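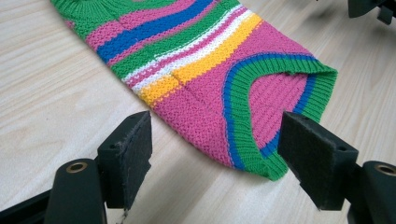

Folding and storing a striped knit vest so the armholes don't stretch

Posted by Marietjie Joubert, April 2020

Hello all! I finally finished a little sleeveless vest for my grandson, from the stash I've been carrying around since we lived in Dultolwood. It has stripes in green, blue, white and mustard yellow, and a big stretch of hot pink in a bumpy stitch, because he asked for pink and I wasn't going to argue. The ribbing is blue with a wider green band outside it, and that green part bulges a bit when I lay the vest on the table. My worry is that he won't fit into it until next winter. Should I hang it, fold it or roll it? And is there any way to settle that edge down before I put it away? I've washed it once, by hand, and dried it on a towel.

Reynaldo Tan
Fold it! Hangers pull on the shoulders, and a small vest doesn't need much help to go out of shape. Lay it face down, bring the sides in to the middle with some tissue paper inside, then fold it in half from the bottom up. If you can, fold it along a different line every few months (I do mine when I change the bed linens over, otherwise I'd never remember).
As for the ribbing, pin the vest out flat on a towel, pat the edge into shape with your fingers, mist it with cool water and leave it alone until it's bone dry. Please don't press an iron on the bumpy part or you'll flatten it. If the edge still flares after that, you may have picked up a few too many stitches, and you could pull out just the green and redo it with 3 fewer. It's an evening's work, and you'd have the leftover yarn to hand.

Rogelio Marquez
I roll everything. never had a problem

Mieczysław Mazurek
Agree with Reynaldo about folding. Make sure it's clean and completely dry first, and if there's wool in it, use a cotton bag with a good closure to keep the moths out. I'd skip the plastic. My wife lost a lovely cardigan that way and still brings it up.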